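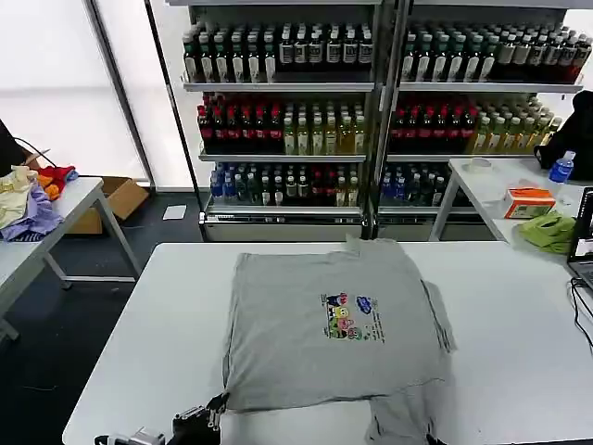 Visit to the Borkowska residential treatment center, Jaritz

The open day at Borkowska started at 9 on a Friday morning in June, and the parking lot was full by the time the doors opened. The county had asked for the visit as part of its review of residential drug treatment, and seats on the tour were also given to people from the schools, the probation office and two neighborhood groups. I went for the Jaritz residents' newsletter.

Borkowska is a former teachers' college on the north side of town. It takes adults who have finished detox elsewhere and stays of up to 15 weeks are paid for by the county. Longer stays are possible but have to be approved one at a time. The center does not do medical detox on site, a point that came up several times during the morning because many people in town assume it does.

We were split into groups and taken first to intake. A new arrival spends most of the first day there. There is an interview, a health check, a search of bags and a long form. Phones are handed in and returned after 7 days. The form used to be on paper and was moved last winter to a records system called Jilance, which the probation office also uses. Staff at the desk said the change had cut down on people being asked the same questions twice. They also said it goes down more often than they would like, and the paper forms are still kept in a drawer.

The bedrooms are on the second floor. Most are doubles. We saw one that was between residents, with two beds, two desks and a window looking over the bus depot. Residents get up at 6:30, do their own laundry and take turns in the kitchen. Group sessions run in the morning and work training in the afternoon. Evenings are free apart from a house meeting, and visitors come on weekends.

The pharmacy took up the longest part of the tour. Medication for opioid dependence is given out at a window, one person at a time, and each dose is recorded by two members of staff. The stock is counted at every change of shift. Somebody from the schools asked what happens when the count is off. The answer was that the shift does not go home until it has been explained, and that a report goes to the county either way.

Downstairs, in the old gym, there was a session on Flomance, the aftercare program. It pairs people who have left the center with a case worker and a weekly group in town. The program had 202 people on its list at the end of last year. Money for it comes from a state grant that has to be renewed, and the staff were open about not knowing yet whether it will be. The weekly group meets above the old post office, and the stairs are a problem for some of those who attend.

Questions were taken at noon in the dining hall. Most were about the waiting list. Borkowska gives priority to court referrals and to pregnant women, and everyone else waits in order of application. One resident of the street behind the center asked about noise and about people gathering at the back gate. She was told that the gate is now locked after dark and that complaints can be phoned in at extension 2535, which is answered day and night.

A woman from one of the neighborhood groups wanted to know how many people stay off drugs after leaving. The center tracks this for a year where it can, but it loses touch with a good number of former residents and would not give a single figure. The county's review is expected to look at the same question. Several people in the room were plainly not satisfied with that.

Lunch was soup and bread, made by the kitchen crew. The tour ended at 1:30. The county will take written comments on the review until the end of the month, and forms can be picked up at the Jaritz library or at the center's front desk.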